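Blog > Casa y orden > Textil

Doblado en tercios sobre mesa blanca: notas de abril

Llevo un tiempo cambiando la forma de doblar la ropa de punto y quería dejar por escrito el procedimiento, más que nada para no volver a discutirlo conmigo mismo cada vez que toca. El punto de partida era malo: pilas de camisetas dobladas por la mitad y otra vez por la mitad, con un canto grueso a un lado y nada al otro. A partir de la quinta pieza la pila se inclina. En una balda de lamas se inclina antes.

El algodón de punto tiene poca rigidez a flexión y bastante elasticidad en sentido transversal. Si se tira de una esquina, la esquina se estira, la tela hace punta y la arruga se propaga en diagonal hasta el centro. Por eso cojo siempre el borde con poca tela y tiro en paralelo a la mesa, sin levantar más de lo necesario. Las arrugas diagonales que aparecen entonces se quitan con la palma, del centro hacia fuera, antes de hacer el siguiente pliegue. Después ya no salen.
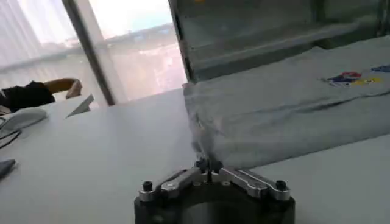

Tela gris claro con el estampado de color hacia arriba y el borde cogido en punta.

El estampado merece párrafo aparte. Una tinta plastificada es más rígida que el tejido que la soporta, así que el pliegue no debe pasar por encima: con los meses se marca una línea y por ahí empieza a cuartearse. En las camisetas con dibujo en el pecho hago los pliegues laterales por fuera del dibujo, aunque el rectángulo quede algo más ancho que el resto. Prefiero una pila desigual a un estampado roto.

La superficie importa. Probé sobre la cama (cede), sobre la tabla de planchar (estrecha) y sobre una mesa blanca de tablero liso. Gana la mesa. El blanco hace visibles las pelusas y la sombra del borde de la tela, con lo que se ve enseguida si el doblez va torcido. El inconveniente es que la pieza resbala: hay que sujetar un lado mientras se mueve el otro.

Erhan Yazıcı, con quien intercambio este tipo de notas desde el foro de Grisau, defiende empezar por las piezas largas. Su argumento es que piden la mesa entera y que al final de la tanda la mesa ya no está despejada. Le doy la razón a medias. Yo las hago al principio si hay 2 o más, y si no, cuando caen.

Para las piezas largas el orden es este: primero el pliegue longitudinal, casando las costuras; luego alisar en toda la longitud; por último reducir el largo.

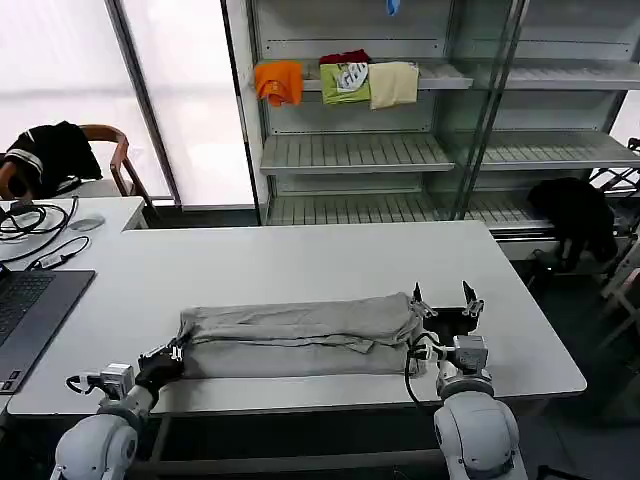

La costura sirve de referencia porque es la única línea que no se deforma al manejar la prenda. Si las dos costuras coinciden, el resto coincide. Si se intenta alinear por los bordes libres, que en el gris jaspeado además se distinguen mal, el paquete acaba en cuña. Conviene coger por los dos extremos a la vez y tensar lo justo; con tensión de más, el punto se recupera después y la capa superior queda ondulada.

Para el almacenamiento sigo con baldas abiertas. Las camisetas de color fuerte las dejo colgando del canto de la balda alta mientras decido dónde van, costumbre que no recomiendo: al cabo de 15 días conservan la marca del canto.

Pendiente: probar el separador de Belon entre pilas y medir si reduce la inclinación. El de Verbruggen lo descarté por altura.

Contacto | Aviso legal | © Cuaderno textil | Volver arriba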